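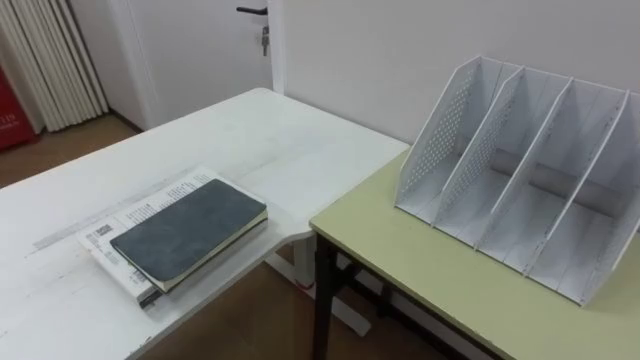 Vusivine pauses desk-filing robot after grip fault

10th May. Vusivine has paused all paper-filing runs on its Raseteck office robot after a fault in the wrist let the arm keep moving when it should have stopped. No one was hurt. One desk organizer was cracked at a customer office and a notebook got bent.

What happened: the robot picks papers and notebooks off one table and files them upright in an organizer on the next. On run 636 of the April software the wrist sensor lost its signal halfway through a placement. Arm should have frozen. It kept pushing down for 3 seconds until a staff member hit the stop button.

Two tables set at different heights make it worse, we think. The arm has to reach down across the step, and thats where the cable in the wrist bends the most. Solid dividers and perforated ones are both in the test, same with notebooks sitting on top of larger booklets.

Who is affected: 111 units, all with the older wrist cable. Units fitted with the new cable are not part of the pause, but please hold off on uneven tables for now.

What to do
Switch off filing mode. Other modes are fine.
Do not reach into the organizer while the arm is powered.
Check the wrist cable for wear and send us the run log, even if nothing looks wrong.

"We should of caught this in the April tests and we didn't," said Pongsak Ruangrit, head of safety at Vusivine. "Filing stays off until the arm stops every time the signal drops."

Replacement cables are being made by Chareonsuk, our parts supplier. First boxes ship in 2 weeks. The software fix, code name Banano, goes out seperately and will need a restart.

Press and customer questions: Vusivine safety desk, attn. Pongsak Ruangrit.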